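How to protect a table top with a felt mat

A felt mat saves a white table from scratches and dull rings. It takes a few minutes to fit and needs very little looking after.

1. Choose the size
Measure the table from back to front and take off 2 cm. The mat should reach nearly to both edges without hanging over. It can be narrower than the table, with bare strips left at the sides for cups and papers. We used a plain one from Cadwood in a beige-grey, a colour that hides crumbs fairly well.

2. Lay it flat
Unroll the mat and leave it for 12 hours under a few heavy books. Wipe the table, dry it, then put the mat down and smooth it from the centre outwards.

3. Put pans in the middle
Set a saucepan well in from the edges, and let it cool on the hob first. Felt will mark under a very hot base. Check that the whole length of the handle is over the mat too, so it doesn't knock the table when you put the pan down. 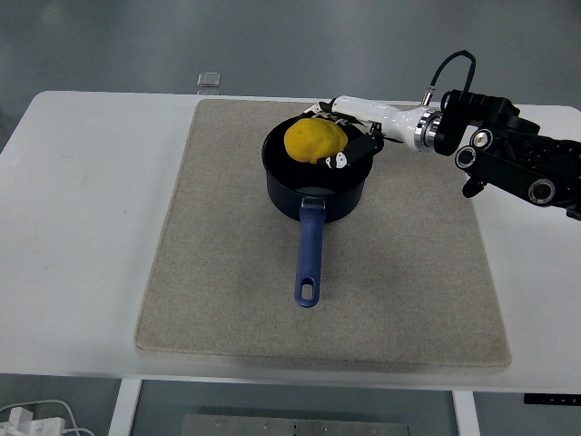 4. Keep it clean
Shake the mat outside once a week. Blot spills with a dry cloth and don't rub. For dried food, use a soft brush and cold water, then dry the mat flat, away from radiators.

Last updated July 15, 2026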